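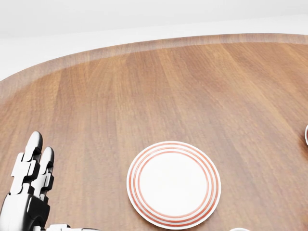

Can the table-clearing demonstration be run without an operator at the console?
Unattended running is not supported. One operator must stay at the console for the whole session, including pauses between visitor groups.

4. Running the open day demonstration

The Pan simulation shows a two-handed robot and a set of plates and cups. Visitors follow it on the main display. Complete the Skulel installation before starting this section.

4.1 Preparing the session

1. Start the Flinden workstation and log in with the demo account.
2. Open Skulel and select Visit Mode. The edit menus are locked in this mode.
3. Load the tableware layout. Wait until the status line reads Ready.
4. Set the session limit to 400 seconds.
5. Set the display volume to 2. Higher settings interfere with the presenter's microphone.

NOTE: If loading stops at 76 percent, the object library is missing. Close Skulel, copy the library from the Pukau installation disk, and repeat step 3.

4.2 Checking the layout

1. Switch to the operator view.
2. Confirm that the striped plates and the cups are on the wooden surface. A cup lying on its side is an accepted start position.
3. Confirm that the fingers of the left hand are extended and pointing up.
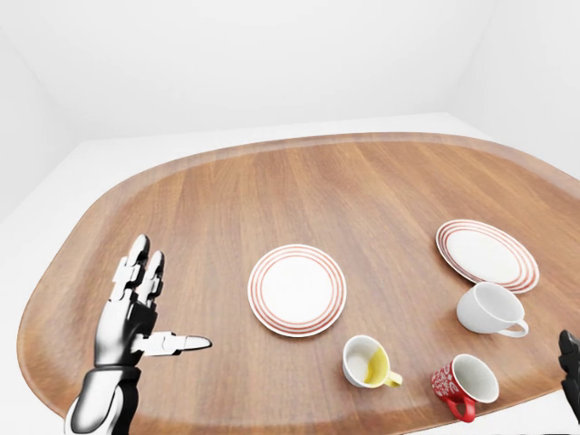 4. Press Hold. The layout is kept until the first group is in place.

CAUTION: Do not press Reset while Hold is active. The saved start position will be overwritten.

4.3 Presenting to a group

1. Release Hold and press Run.
2. Leave the view fixed during the run. Changing views resets the session timer.
3. To take a question, press Pause. Resume within 4 minutes or the session closes.
4. When the run ends, press Reset and repeat section 4.2 before admitting the next group.

Session logs are written to the Visit folder. Export them before shutting down the workstation.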